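Print this article | E-mail this article

What the Front Hall Tells Us

The hallway is the smallest public room in most homes, and for much of the last century it was treated as an afterthought. A new program of home surveys led by the design institute Lekholm suggests that residents now ask more of it than of any other space its size.

Lekholm's staff visited 153 households over one winter, beginning in January, and asked each to keep a record of items mislaid between the door and the kitchen. Keys led the list, followed by gloves, transit cards and mail. In 71 of the homes, the family had no agreed place for any of them.

The institute draws a modest conclusion. Storage near the door works best when it is open, shallow and set within reach of the shortest regular user. Closed cabinets, although tidy in appearance, were often abandoned within weeks. Residents set things down on the first flat surface they met, and the cabinet became a home for old batteries and takeout menus.

The housing association Dierckx has adopted the findings in part. Its renovation plan covers 1000 apartments, and each will receive a strip of wall at the entrance reinforced for hanging. Tenants may choose rails, pegs or shelves - or leave the strip bare. The association had first considered a built-in bench, but the older buildings on Clodora Street have halls too narrow to allow one.

Cost remains a concern. The full estate holds 4000 apartments, and the association has not said when the rest will be included. Tenant groups have asked that ground floor homes come first, as they house most of the older residents.
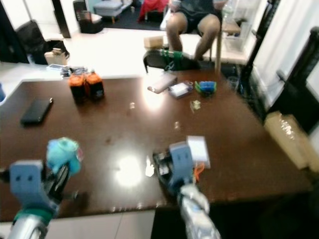
A row of wall hooks, with keys and a plush keychain side by side, is shown in the second picture. 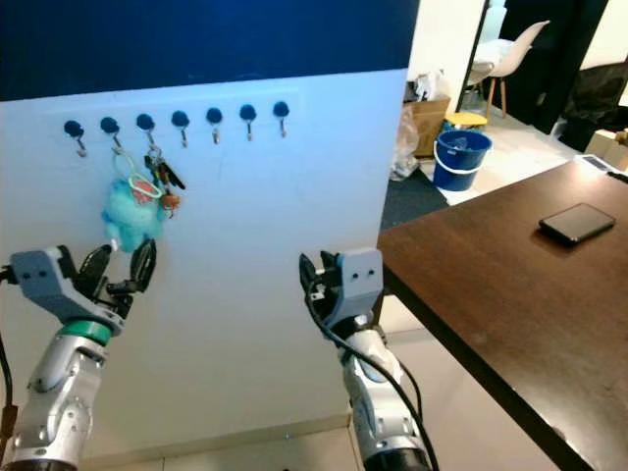
NATHALIE SCHOUTEN

Lighting is the next subject of study. Many of the halls surveyed had a single fixture, placed well behind the person looking for a lock or a light switch. Lekholm will test low wall lamps in two stairwells, with fittings supplied by Tallico, and expects to report to the association before the second phase of work is approved.

Print | E-mail

Contact us | Copyright Lekholm Review. All rights reserved. | Back to top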